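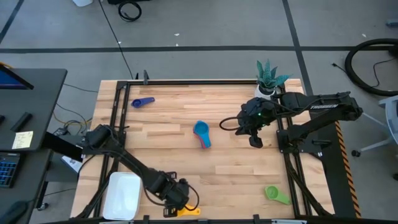 By Corinne Haddaway

2026-05-25

Companies that run small robot arms on tabletops in the Yorath district have a new set of working rules to follow if they want to keep their place on the Liselden register. The Liselden Bench Code, second edition, was published Monday morning and takes effect for new setups right away. Existing setups have until next May.

The code runs to 36 pages, up from 7 in the first edition. Most of the added length deals with benches where 2 arms share one work area, which the first edition left out entirely. When it was written, nearly all the member shops had a single arm bolted to a single table. Many now run pairs, often with a person close by who moves kitchen items, parts or packaging back into place between runs.

Clenico, which maintains the register and wrote the text with its member firms, said it received 1,516 comments on the draft. The largest share concerned the boundary of the work area and who is allowed to reach across it.

Under the new text, every bench must have a visible edge. A raised frame is accepted, and so is tape on the tabletop. Where a person walks or sits on one side of the bench, that side also needs hazard marking on the structure itself, placed where it can be seen from standing height. A painted line on the floor no longer counts by itself.

Nobody may put a hand inside the edge while either arm can move. The first edition asked operators to "pause" the arms before reaching in, and firms read that in different ways. Some cut motor power. Others simply stopped sending commands and left the motors holding position. The new edition says a hold is enough for picking up a dropped object, provided the person doing it also has control of the stop. Anything longer, including cleaning the table or working on a gripper, needs the power off.

A small status light on an arm may be used to show that the arm has power. It may not be used as the only sign that it is safe to reach in. Several commenters asked for the opposite and were turned down.

The two-arm section starts from the idea that each arm has to be treated as an obstacle for the other. Operators must write down where the two reaches overlap and keep that drawing at the bench. Before a run starts, both grippers are to be brought to a known starting position, and the person at the controls has to be able to see both of them from where they sit. If a monitor blocks the view of one, the monitor has to move.

There is also a page on cables, which drew more argument than anyone at Clenico seems to have expected. Wrist cables need enough slack for the full turn of the joint, but the loop must stay clear of the other arm's fingers. The draft set a fixed maximum for the loop. That was dropped after firms said it would force them to replace cables that had given no trouble, and the final text asks for a slow test move through the full range instead, repeated whenever a cable is changed. Cables that drop from the bench to a desk or to the floor should be tied or covered if anyone has to step over them. Hoses and spare coils are to be stored away from the operator's chair.

Objects used in the work come under a short section of their own. Everyday household things are allowed on the bench – cups, spoons, trays, toys, potted plants – as long as they are on the setup sheet for that run. Glass and anything with a cutting edge needs separate approval. An object that is there only as background has to be listed too, a point that was in doubt under the old text. Damaged objects come off the table at the end of the run in which the damage is noticed.

The setup sheet itself can be on paper or on screen. Handwritten notes stuck to the desk are fine as reminders, the code says, but settings that affect speed or force have to be in the sheet, with the initials of the person who changed them. Clenico's notes to the text say the most common finding in last year's visits was a speed limit that had been changed and recorded nowhere.

Endudetti, which rents out benches by the week in Yorath and is one of the larger members on the register, said in a written statement that it supports the new edition and already meets most of it. Its one open objection is to the rule that a second person must be in the building whenever 2 arms are running. The firm runs late shifts with a single operator and says remote monitoring should be accepted in place of a colleague on site. Clenico did not accept that for this edition. It said it will look at the question again once it has a year of incident reports under the two-arm rules.

Those reports are new as well. Until now members only had to report injuries. From today they are also asked to report contact between arms, contact between an arm and the bench frame, and any case where someone reached in while an arm was live. The form takes up one page and can be sent without the operator's name. Reports will be published in summary, with the firms left out.

The code is voluntary. It has no force in law and does not replace the risk assessment an employer already has to carry out. Clenico says so on the first page, in a box. Being on the register does matter to smaller firms, though, as two of the shared workshop buildings in Yorath ask for it before they will sign a lease for robot work. A firm that falls off the register is given until the end of its current lease period.

Visits under the new edition begin in the fall. Members will get notice for the first one and should have the overlap drawing, the setup sheets and the stop test record ready at the bench. Stop tests are now due at the start of each working day, where the first edition asked for one a week. The test is a simple one: start a slow move, press the stop, check that both arms halt, write down the time.

The full text is on the Liselden register's site, along with a marked-up copy that shows changes from the first edition. Clenico will hold a question session for members at its Yorath office later this week, and a recording is to be posted afterward. Printed copies can be ordered by member firms at no charge.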